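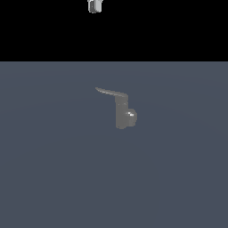
Our project looked at how color affects the way people judge the size of a room. We chose the subject after the reading room at the Londlow library was repainted and students began saying it felt smaller. Most guides to interior color say that pale floors open a room up and dark walls close it in. A plain slate-gray floor meeting solid black along one straight line has very little in it to judge distance by, and we wanted to know how much of the work color does in a case like that. We read two older studies, Ackermann and Valla, and then ran our own survey in Tivbridge in October.

We sent the survey to 136 students and got 126 usable answers. Each person rated a set of painted cards for depth — near, middle or far. The ten answers we left out were missing at least one rating.
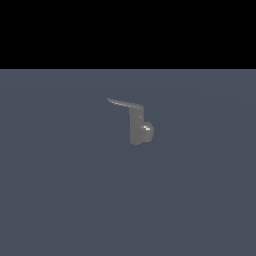

Results

Cards with a light floor color were rated "far" more often than cards with a dark one. Wall color mattered less than we expected. Blue-gray and green gave nearly the same ratings, so we grouped them together in the final table.

The survey had limits. All the answers came from one school, and the cards were small. We would use larger cards next time and add a question about lighting at home.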